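Circle wallpaper with a dark marble top - too much?

Posted by gbirkett63

Been going back and forth on this since October. The paper is cream and beige circles and ovals, a few with thin grey rings round them and a few filled in with tan dots, and it goes on three sides. The top is dark brown marble with white veins. The chrome jewellery stand lives in the back left corner.
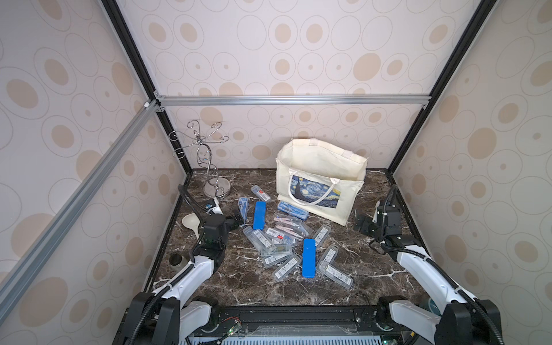

Murali Marar
Pattern on three walls is too much for a small space. I had something similar in an alcove and lasted 4 months before I painted over it. One wall, then plain on the other two.

gbirkett63
It's quiet colours though. Cream and beige is hardly shouting.

Murali Marar
Cream and beige in circles is still circles. And you've got veins running all over the top as well. Two busy things next to each other.

saron_g
Don't agree with Murali. The top is dark and the walls are pale, so they don't fight. What I'd question is the chrome. Brown marble wants brass, or a plain wooden stand. Chrome looks like it came out of a bathroom.

gbirkett63
The stand stays, it was my aunt's. Henok said the same about brass and I've already told him no.

Henok W
I said I'd have thought about brass. Different thing. My real worry was the marble. Have you priced up a sealer? Hand cream and perfume will mark a dark top and you'll see every ring. The shop will tell you it's sealed already. Ask them with what, and watch them go and find somebody.

saron_g
Mine came "sealed" as well. Had a mark from a nail varnish remover bottle inside a week.

robel_n
Is anyone still buying that Tusberg sealer? They wanted 90 quid for a tin last time I looked and I couldn't tell the difference from the cheap stuff.

Henok W
Never tried it. At that price I'd want it to do the dusting too.

Murali Marar
Back to the paper. Who hung it? Circles are a pain to match at the corners. If they don't line up you will see it every morning and it'll drive you mad.

gbirkett63
A bloke from Degefa. Nearly 400 all in, paper included. I haven't gone round the corners with a magnifying glass and I don't intend to.

Murali Marar
For that money I would.

robel_n
That's steep for three short walls. I'd have done it myself and put the difference towards a decent lamp. What's the plan for light? A dark top swallows it, and you'll be hunting for earring backs by torch.

gbirkett63
Looking at the Flerovden clip-on. Any good?

robel_n
The clip is weak. Mine droops.

saron_g
Mine doesn't, had it two years. Depends what you fix it to. Get a warm bulb though, a cold one will turn that beige grey.

Murali Marar
I'd live with it till spring before spending any more. If you still like the circles then, fine, I was wrong.

gbirkett63
Fair enough. Ordering a sample pot of plain cream just in case. The stand is still staying.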